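Bench Cell Planning Set: README

Maintained by Sang Châu for the Bloxham and Bovley workshops. Last revised in December.

What is in this folder

The folder holds 328 rendered stills and the budget sheet for the tool-sorting cell. The stills were made before any purchase order went out. Both sites use them to compare arm sizes, gripper choices and bench layouts against the cost lines in the sheet.

The sheet has one row per layout. Columns cover the arm, the gripper, the mount, the bench, guarding, shipping and training. Prices are entered by hand from supplier quotes and are left blank until a quote is in writing. Please don't fill a blank from memory. 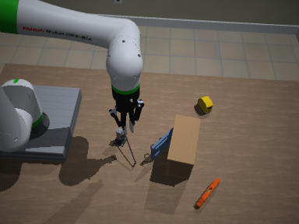
Simulated bench layout with the FANUC CRX-5iA, gripper open over a small gray metal part.

Hand tools were chosen for the layouts because they come in awkward shapes. Scissors and a thin metal frame lie flat and are hard to get fingers under, while a tape measure or a block of wood gives the gripper more to hold. If a layout needs a second set of fingers, add it as its own row — don't fold it into the gripper price.

Limits

Renders show reach and clearance only. They say nothing about cycle time, grip force or wear, so don't use them to back up a payback figure. Bench height is the same in every layout and has not been checked against the floor at Bovley.

Open items

Fullent has quoted for 2 mounts. Pelia still owes us a price for guarding. Spare gripper pads are budgeted at 44 per year across both sites, with a cap of $2000. Training is listed once and may need to be split by site.

Send corrections to Sang with the row number and a copy of the quote.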